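Plirbridge progress note, April
To: Jaqueline Bermúdez

Hi Jaqueline! Still on old desktops, and still my favorite chore (I know, I know). 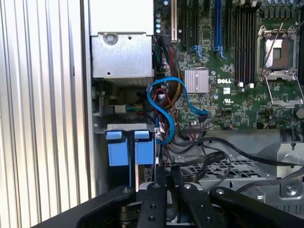 Drive latches and the blue SATA cable

Malum logged 91 tries at unplugging that cable, and we want 400 before I trust any number.
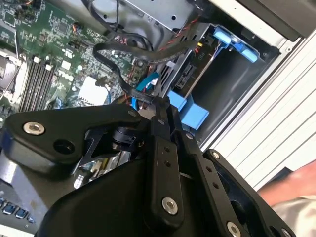
Reaching in among the cables

Cables are the slow part. They never sit the same way twice!

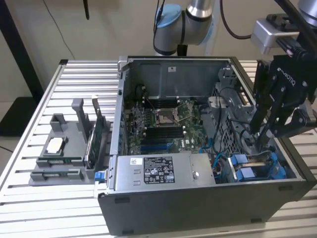 Araceli Xolalpa keeps asking when a shop could use this. Not yet, I'd say. Memory goes better, and having the two modules lying flat in the gray tray makes checking easy. Screws are a mess.
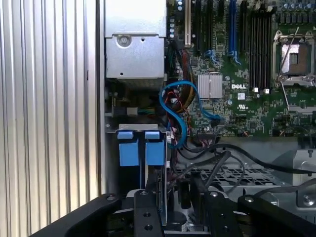 Power wires beside the drive cage

Next up is drive removal, and I need $1,000 for spare cases.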